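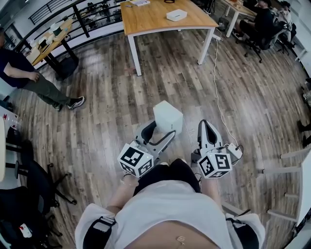
Two hand-held grippers and a white box on the floor, with a marker cube on each gripper.

Picking Up Boxes with Hand-Held Grippers: Tips from the Workshop

These notes are for people collecting demonstrations with a pair of hand-held grippers. They come out of the box-handling study we ran at Kekuston, where a policy was trained on what people did with the grippers and then run on a two-armed robot. Most of what we learned was ordinary workshop stuff, so it is written up that way. The training side is in the Kostiuk report and I won't repeat it.

What we tested

We wanted to know how much the way a person handles a box changes what the robot learns from it. We recorded 2992 usable demonstrations of lifting a box from the floor and setting it down on a table. Five people did the recording. Some were told to work however they liked. The rest followed a short routine, given further down.

We then trained one policy on 600 demonstrations from the free group and another on 600 from the routine group, with the same settings and the same boxes. The routine policy was better at the lift and much better at the set-down. When we cut the routine set to 300 it still did as well as the free set of 600 on the lift. On the set-down it did a little worse. We tried three floor areas and the order held in all of them, though the gap was small in the one with the best light.

Before you start

Check the marker cubes first. Wipe them with a dry cloth. Skin oil leaves a shine on the printed faces, and a shiny face under a ceiling light reads as blank. If a corner of a marker has lifted, replace the whole face. Gluing it back leaves a ridge and the pose will jump whenever that face is the one being read.

Put the straps on over a fitted shirt if you have one and snug both sides the same amount. A head or chest rig that sits crooked at the start gets worse through the session.

Open and close each gripper ten times while somebody watches the width reading. It should come back to the same number at full close. If it drifts, the usual cause is padding that has worked loose at the tip. Yayra Opoku keeps a strip of spare padding and a pair of blunt scissors in the kit, and it takes five minutes to change one.

Run cables away from you, in the direction you are facing, with some slack. If the cable goes behind you, you will step on it when you stand up. Tape helps on a smooth floor. On a rough plank finish ordinary tape lets go, so use the cloth kind and press it down with your heel.

The routine

Stand still for two seconds with both grippers in view. This gives the tracking a clean start and costs almost nothing.

Go to the lower edge of the box with the first gripper. Keep the jaws open wider than you think you need. People who opened the jaws just enough tended to bump the box on the way in and push it a few inches, and the policy learned to bump boxes.

Bring the second gripper in after the first one has closed. Moving both together looks quicker but we lost more recordings that way, mostly from one hand covering the other's marker cube.

Close, wait half a second, lift. The wait matters more than anything else on this page. In the free group people closed and lifted in one motion, and the robot trained on that data often began lifting before its fingers had closed all the way.

Lift straight up until the box is clear of the floor, then turn. Do not swing it.

Set down on the near edge of the table, let the box rest, open both grippers, and back away the way you came in. Pulling out sideways drags the box.

Common problems

The tracking drops when you bend over. Your own arms are usually in the way. Hold your elbows out a bit and keep the cubes tilted toward your face. Short people and tall people need different amounts of tilt, so have each person try it for a few minutes before recording anything.

The box slides before you get a grip. Come in lower and slower. A piece of shelf liner under the box will stop the sliding, but we don't recommend it unless the robot will also be working on shelf liner.

Your wrists hurt. Stop. We set a limit of 25 minutes and then a change of person. Arben Papadopoulos went past it one afternoon in January and his last 40 recordings had to be thrown out, since the jaws were closing at half the speed of his earlier ones.

The two grippers disagree on the time. Restart both together. Fixing the offset afterward works for slow motions and fails for the moment of contact, where you need it most.

White boxes vanish against white tables. The tracking is fine with this but the policy is not. We mixed in brown boxes and gray ones, one in three, and the set-down improved on all colors.

Other people in the room

We let the room carry on as normal while we recorded. Cecilia Osei wanted a cleared room and we did try one, using screens on two sides. The policy from the cleared room did well there and poorly anywhere else. With people at their desks and chairs moving around between recordings, the policy paid less attention to the background. Ask people to stay out of reach of the box and otherwise leave them be.

Do move your own spot from time to time. Four or five recordings in one place, then turn and shift a step.

Sorting afterward

Look through the recordings the same day. Throw out anything where the box was dropped, where a gripper touched the floor hard, or where the tracking was lost for more than a second. Keep the ones where someone missed on the first try and then got it, but put them in a separate folder. Fuseini Dogbe trained one policy with those included and one without. The first recovered from a missed grasp more often and was slightly slower overall. Which one you want depends on the job.

Write down who recorded, which pair of grippers, and which box. We skipped the gripper pair for the first part of the study and had to work it out later from scratches on the housings.

What we still don't know

All our boxes were light. At Kiltarach they are going to try the same routine with filled ones, and the half-second wait may need to be longer. We also haven't tested soft packaging. If you try either, send your notes to Terence Gosling, who looks after this page.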